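What Is a Cube?

By Fidelina Cabrera
For readers ages 8 to 11

A cube is a solid shape with six flat sides. Each side is called a face. All six faces are squares, and all six squares are the same size.

Faces, edges and corners

Two faces meet along a line called an edge. A cube has 12 edges. Three edges meet at a point called a corner, or vertex. A cube has eight of these. Every edge has the same length, so one measurement with a ruler gives the size of the whole cube.

How much of a cube can be seen?

A cube is solid, so some faces are always turned away. From one spot, a person can see one, two or three faces of a cube — never four. A cube that is one color all over may still look lighter on one face than on another. The paint is the same. The faces point in different directions and catch different amounts of light. On the blue cube, the top is slightly lighter than the front.
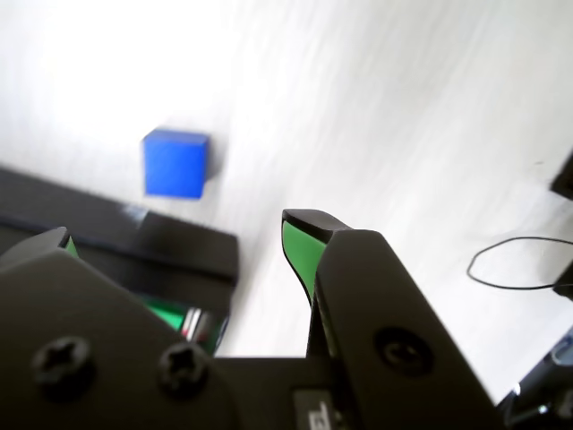
Finding the volume

Volume is the amount of space a solid takes up. To find the volume of a cube, multiply the edge length by itself, then by itself again.

An edge of 2 centimeters gives 2 x 2 x 2 = 8 cubic centimeters.
An edge of 10 centimeters gives 10 x 10 x 10 = 1,000 cubic centimeters, or one liter.

The second edge is five times as long as the first, but the volume is 125 times as large. Volume grows much faster than edge length.

Cubes and boxes

A closed box may look like a cube and still be a different shape. If any face is a rectangle with unequal sides, the solid is called a cuboid, or rectangular prism. It also has six faces, 12 edges and eight corners. To find its volume, multiply length by width by height.

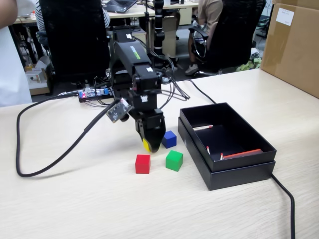
Colored wooden cubes and an open rectangular box.

Try it

Find a small box at home. Measure its length, width and height. If the three numbers match and the corners are square, the box is a cube. If they do not, it is a cuboid. Write down the volume in cubic centimeters.

Words to know

Face: a flat side of a solid
Edge: the line where two faces meet
Vertex: a corner (more than one: vertices)

Page updated 8/12/26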